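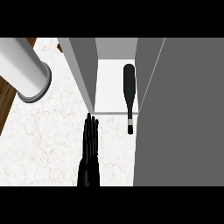
Tips for smoking trout in the kitchen and on the balcony

Small trout from the lake at Fillden are the best for this, between 200 and 250 grams each. Bigger fish need more time in the brine and I do not cover them now.

**Cleaning.** Gut the fish the same day you catch it. Scrape the dark line along the backbone with a teaspoon, it gives a bitter taste if it stays.

**Brine.** Dissolve five spoons of salt and one of brown sugar in two liters of cold water. Leave the fish in it overnight in the fridge, with a plate on top so that they do not float.

**Drying.** Do not skip this. Wipe every fish with paper, also inside, and put them on a rack until the skin feels a little sticky – two hours in December, less in summer.

**Wood.** Alder or beech, never pine. My neighbor Apostolos Kontogiannis uses cherry from his garden in Jomthorpe and it is very good too.

**Heat.** Start low, then raise it slowly. The thickest part must reach 67 degrees Celsius in the middle. Check with a thin thermometer behind the head.

**Keeping.** Let them cool fully before you wrap them. In the fridge I keep them up to 5 days. For the smell on your hands – lemon and coarse salt, then soap.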